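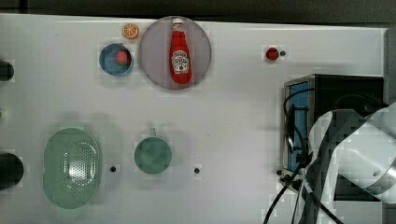 Pusley's "fresh" label draws doubts

Grocery chain Pusley says its new Fonament label, due on shelves in February, will show shoppers which foods are freshest. It won't say how. The chain tested the label on 126 products, and Pusley did the testing itself.

"I'd like to see one number from outside the company," said Athina Dimitriou, a food writer in Oltine. Pusley spokesman Joonas Rautiainen called the results "very strong" but declined to share them.

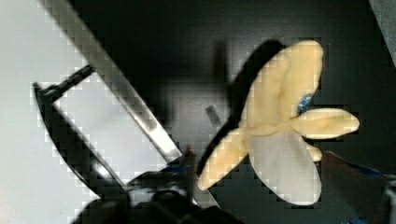
A soft, cream-yellow shape with rounded lobes.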